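Stop Buying Grippers Off the Spec Sheet

July 2, 2023

I've been meaning to write this since November, when Kristóf Kelemen and I got into it over lunch about payload numbers. He had a brochure open on his phone and kept reading me the grip force, like that settled it. I said I'd rather know what the thing does with an ugly flowerpot. He thought I was kidding. I wasn't!

My problem with gripper comparisons is that almost everyone tests on blocks. Blocks, cans, maybe a tennis ball if they're feeling wild. We did it too. When the Fanness and the Kiiskinen hand-helds showed up at Hesgate, we ran 223 picks on each before anybody reached for an object with a personality, and the two came out so close I could have flipped a coin. Great, so now we knew they could both pick up blocks.

Then we switched to stuff from around the office — mugs, a stapler, fake plants — and the gap opened right up. The Kiiskinen has these stiff flat pads that want two parallel sides, and a lumpy pot doesn't have any. It would touch on one bulge, slide, and turn the pot a little every time. The Fanness pads are rubbery and they give, so they settle in around the curves. You have to close slower, and Tarık Akgül complained about that for a whole afternoon (he's fast and he likes fast tools), but he also stopped dropping things.

And plants are mean to cameras, which I love about them. Spiky leaves go every which way, they hang over your fingertips, and a fisheye lens right down on the gripper sees about half the room through them. If your tracking gets confused by that, I want to find out now and not after we've logged 1151 demos for the Drestdale job and have to throw them out. Yes, a cleaner view makes for prettier data. My kitchen doesn't look like that and I bet yours doesn't either.

Kristóf's comeback is that weird objects aren't repeatable, and okay, he has a point. You can't compare my dumb pot with your dumb pot. So keep the blocks! Run them first, write the number down, get it over with. But I'd give the weird stuff at least as many hours, and I'd put it in the report up front where the person signing the order will see it.

We're ordering two more of the Fanness. Tarık wants faster motors in them and he can take that up with purchasing.

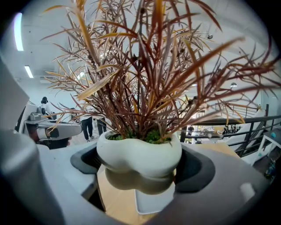 Soft pads on the cloud-shaped planter, fake plant and all.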